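Solum drops the block again

October 8, 2025

I have now spent four Wednesdays in Room 409 watching a robot arm fail to do something my niece managed before she could talk. I'm told this is progress, and the person telling me is me, in the club log.

Some background for the two of you who read this and aren't in the club. In March, Mortimer Haddad talked me into joining the manipulation team, on the grounds that I "had opinions about wiring." The arm is named Solum. There was a vote, and my suggestion (Kevin) did not survive the first round. Our entry for the Dritora student meet is a sorting task: pick up a small block, carry it to a board, let go of it in the right place. Extra points if you do it without a human leaning over and breathing on it.

The first version of our code was written by hand and it was awful. Every position was a list of joint angles somebody had typed in at night, and if the board moved by the width of a pencil line, Solum would close its jaws on air with total confidence. So we threw that out and started over with demonstrations. One of us drives the arm through the task, the computer records it, and the model learns from our example. The flaw in this plan is that the model learns from our example. Mortimer drives like he's parking a bus. I drive like I'm late. The policy we trained on both of us hesitates for ages and then lunges.

The guide we're following says we want 1,000 demonstrations. We had 11 good ones after the first week – good meaning the block stayed on the table. I have learned to say "episode" for these, which makes an evening of dropping things sound a bit more like television.

Calibration is the other hobby. Eze, our older laptop, forgets the shoulder offset whenever it goes to sleep, so whoever is nearest has to keep poking the trackpad. I've asked for this to be listed as an official role.

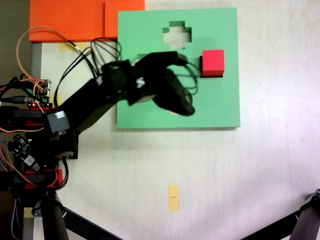

Club Projects

The red cube on the green board is the current business. The hole near the top is shaped like a cross and the cube is shaped like a cube, so please don't write in. The job at this stage is the approach: get the gripper over the board, come across to the cube, close, lift. We'll worry about shapes when we can do that twice in a row.

Next session we re-record everything with one driver. Mortimer and I are both sure who it should be.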